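Pristham (trading card set)

Last updated: June

Pristham is a non-sport trading card set based on the television drama serial of the same name. It was published by Promine and sold in sealed hobby boxes through the distributor Vultari. The set covers the first series of the programme and consists of a base set, several insert sets, costume cards, autograph cards and hand-drawn sketch cards. Production was limited to 1280 boxes, a figure printed on the underside of each box together with the individual box number.
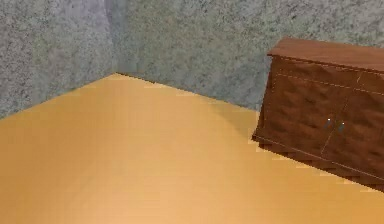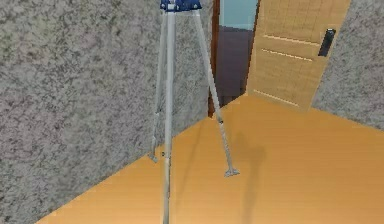
Computer-rendered room interiors.

The set was followed by a smaller supplementary issue, described below under Update set. The two are normally catalogued together, although they differ in card stock and in the style of numbering.

Background

Promine had previously issued cards for films and for reprinted comic strips. Pristham was its first licence for a current television programme. Under the terms of the licence the publisher could use still photographs and the likenesses of the main cast, but could not use the theme lettering from the opening titles. The lettering on the cards was therefore drawn separately and differs from that seen on screen, most clearly in the letter P, which has an open bowl on the cards and a closed one in the titles.

Design work was led by Gisela Benítez, who also contributed sketch cards. Printing and cutting were carried out by the firm of Lytvynenko, which supplied the cards in uncut sheets for the early proofs and in collated stacks for the finished product. Packing into foil wrappers was done by the same firm. Boxes were shrink-wrapped plain, without a printed seal.

The checklist was released to dealers before the set went on sale. It listed two autograph cards that were never packed out. These numbers remain in the published checklist and are marked as unissued in later versions of it.

Base set

The base cards are of standard trading card size, with a gloss coating on the front and an uncoated back. The front carries a single still in landscape format, with a narrow dark border and the episode title at the lower left. The back has a short text summarising the part of the story shown, a card number and the copyright line.

The cards follow the story in broadcast order. Each episode is given the same number of cards, except the last, which has one extra. The final card in the set is a checklist and has no still. It is the card most often missing from loose sets, as many buyers discarded it or used it for marking off.

Two base cards exist in two states. In the first state the texts on the backs of these cards were exchanged, so that each describes the events shown on the other. The error was found while packing was in progress and the cards were reprinted. Both states were packed in sealed boxes, and neither is considered scarce. The corrected cards can also be told apart by a slightly heavier typeface in the card number.

Parallel sets

A foil parallel of the full base set was issued at a rate of one card per pack. The fronts are the same as those of the base cards but are printed on silver foil board, and the backs have the word FOIL below the card number. The foil board is thinner than the standard stock and tends to bow if stored outside a sleeve.

A further parallel, with a black border and hand-stamped serial number, was packed much less often. The serial numbers are stamped on the back in red ink. On some cards the ink transferred to the front of the card above it in the pack. Grading services have generally treated this as a defect in the receiving card and not in the stamped one.

Printing plates

The metal plates used to print the base fronts were cut to card size and inserted in boxes. There are four plates for each card, corresponding to cyan, magenta, yellow and black. Each plate is fixed to a paper backing label bearing the signature of a Promine employee. Plates from the backs of the cards were not released. Plates for the foil parallel were not released either, and were presumably the same plates as those used for the base fronts.

Insert sets

The insert sets are as follows.

Households. Portrait-format cards showing family groups from the serial. The fronts have a raised spot varnish over the figures. When several cards are placed side by side, the background forms a continuous view of the main street.

Letters. Reproductions of the letters read aloud in the serial, printed on uncoated cream board. The handwriting is that of the prop department. The last card in this insert is folded once and opens to show the complete text of the longest letter.

Maps. Die-cut cards that fit together to form a plan of the town. The die cutting is uneven in some batches, and the assembled plan may show gaps along the river.

The Maps insert was collated separately from the other two. Buyers of single boxes frequently reported duplicate Maps cards in the same box, while duplicates of Households and Letters within one box are uncommon.

Costume cards

Costume cards contain a piece of fabric from garments worn by the cast during filming, mounted in a window cut through the front layer of the card. Most windows are square. A small number of cards have a wider window showing two fabrics, and these are listed in the checklist as dual costume cards.

The publisher obtained the garments from the production company after filming had ended. A statement on the back of each card confirms the source of the fabric but does not name the episode in which the garment appeared. For this reason, attempts to match individual cards to particular scenes depend on comparing weave and colour, and the results are disputed for the plainer fabrics.

Cards with a seam, buttonhole or part of a pattern in the window usually sell for more than those with plain cloth.

Autograph cards

The set includes 15 issued autograph cards, all signed directly on the card and not on an adhesive label. Most were signed in blue ink. One performer signed part of the run in black after the supplied pen ran dry, and the black-ink copies are treated by some collectors as a separate variety. They are not listed separately in the official checklist.

Autographs were packed at an average rate of two per box. Because the rate was an average, some boxes contained only one and others contained three. One signer's cards were not returned in time for packing and were replaced by redemption cards, which could be posted to Promine and exchanged. The redemption period has ended. Unredeemed cards are still traded as curiosities, at prices well below that of the signed card.

Sketch cards

Sketch cards were drawn by a group of artists on blank cards with a pre-printed back. Each is unique. Subjects were restricted to the characters covered by the licence, and artists were required to submit scans for approval before packing. Cards rejected at this stage were returned to the artists with the back overprinted with a diagonal line.

Benítez drew in pencil and grey wash. Her cards can be recognised by a small monogram at the lower right, which is sometimes hidden by the edge of a magnetic holder.

Update set

The update set was sold as a complete boxed set direct from the publisher and was not distributed by Vultari. It contains base cards for scenes omitted from the main issue, a reprint of the checklist card with corrections, and one autograph card per box. The stock is heavier than that of the main set, and the card numbers carry the prefix U.

The autograph cards in the update set include neither of the two listed but unissued cards from the main set.

Cataloguing

The standard reference for the set is the checklist compiled by Nithin Hegde, which records the two states of the corrected base cards, the ink varieties among the autographs and the known window types for the costume cards. Hegde's numbering differs from the publisher's in the insert sets, where the prefixes H, L and M are used in place of the unprefixed numbers printed on the cards. Dealers' lists may follow either system. Where a listing gives a number without a prefix, the name of the insert is needed to identify the card.

Promotional cards

Promotional cards were given out at trade events and enclosed with dealer order forms. They have the same format as the base cards but carry the letter P before the number. The card enclosed with the order forms is commonly found with a light crease near the top edge, caused by the staple that held it to the form.

A binder for the set was offered with an exclusive promotional card and an exclusive costume card. The binder pages fit the base cards and inserts but are too tight for the costume cards, which are thicker than standard stock.

See also

Non-sport trading card
Redemption card
Sketch card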